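Speaker notes – "Can it fold the towel yet?"
Hemden workshop series, talk 4. Slot is 20 minutes plus questions. 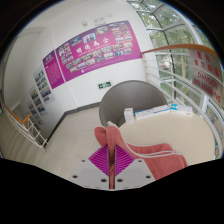

Slide 1. Towel on a curved tabletop, gripper with ribbed magenta pads.

Leave slide 1 up while people sit down. Start when the doors close.

Opening. Ask who folded laundry this week. Then the question of the talk: which household and shop-floor chores can a machine do today, unattended, at a cost somebody would pay? My answer is a short list, and cloth is not on it.

Point at the towel. It is held at one place and the rest lies across the table and hangs over the front edge. A rigid box has six numbers for its pose. A towel has no such short description. Whatever is out of the fingers goes where gravity and friction send it.

Mention the row of white boxes at the back of the table. Picking those up is the easy half of the problem: flat faces, known edges, stable when released. Ruken has sold box-handling cells for years and I have no complaints about them.

Slide 2. Table of results from our own bench at Irkard. 1,268 attempts at a single fold, one towel size, plain table. State the conditions before the result. Do not read out every row.
– Grasping a corner that is already visible: good enough for a shop floor.
– Finding a corner in a heap: poor, and slow when it works.
– Second fold: depends almost entirely on the first.

Slide 3. Time. A person does the job in a few seconds. Our best run took 30 seconds for one fold. Say "best run" clearly, as last time it was quoted back to me as the average.

Slide 4. Edges and clutter. Go back to slide 1 if asked. Rounded table edge, objects behind the cloth, a chair tucked in close. Our bench has none of these. Rooms do.

Slide 5. Hands. Two parallel fingers pinch well and do little else. The Brynjólfsdóttir gripper adds a sliding fingertip for following a hem. Promising on thick cotton, untested by us on anything thin. Skip if past minute 11.

Slide 6. What I would buy now: box moving, floor scrubbing, tray loading with fixed trays. What I would wait for: folding, bed making, clearing a mixed table.

Likely questions – price (no figure, refer to Ruken), safety near stairs (separate talk, October), whether more data fixes it (partly; corner finding improved, the second fold did not).

Clicker batteries are in the lectern drawer.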